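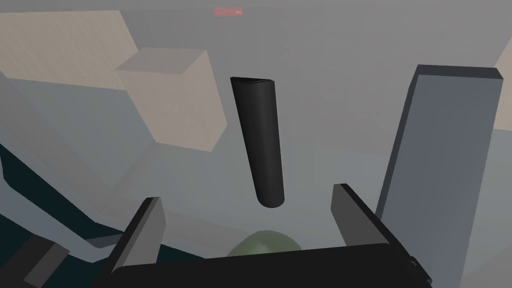 A waistcoat for Wednesday

Wolfram Ostermann wears his grandfather's waistcoat to work once a week, usually on a Wednesday. It is dark wool with 12 horn buttons down the front, and it was made in Netau, the valley town where he now runs the costume archive.

"People asked me about it for the first month," he says. "Then they started bringing in their own."

The archive holds 788 pieces of local dress. Most came from attics. Ostermann took over in January, when the collection was still kept in the old school at Flestmont, and moving it took up his first weeks in the job.

"Wool is heavy. I had not thought about that. A full winter skirt from the upper valley has four metres of cloth in it, and we had 90 of them."

He works with Ingeborg Schmieder, a retired tailor who learned the Netau cut from her aunt. She repairs what can be repaired and makes patterns from the rest. She is firm that the clothes should be worn.

"My aunt was married in hers and then she milked cows in it," Schmieder says. "The good one became the everyday one when you got a new one. If you put it behind glass you lose that."

Ostermann is more careful. He lends out 292 of the pieces, for weddings and for the spring procession, and keeps the others in drawers. The two of them have argued about the red bodices, which fade quickly in sun. For now the bodices stay in.

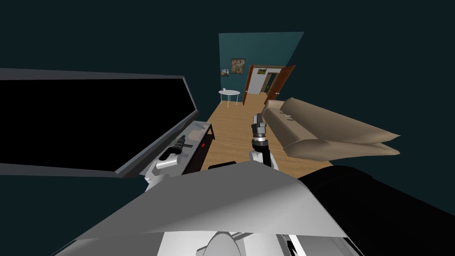

The living room, seen from above.

Visitors from outside the valley sometimes ask whether they may wear the dress. Schmieder says yes, and that she would sooner see it on a stranger than on a hanger. Ostermann says yes too – with the apron tied on the correct side.

"Left if you are single, right if you are married. At the back for widows. I have seen some surprising news announced by mistake."

Next he wants to record the songs that went with the spinning evenings. The singer Butkienė has offered to help, and a first evening is planned at the Clullenis inn. Schmieder will bring her wheel, if the drive band can be mended.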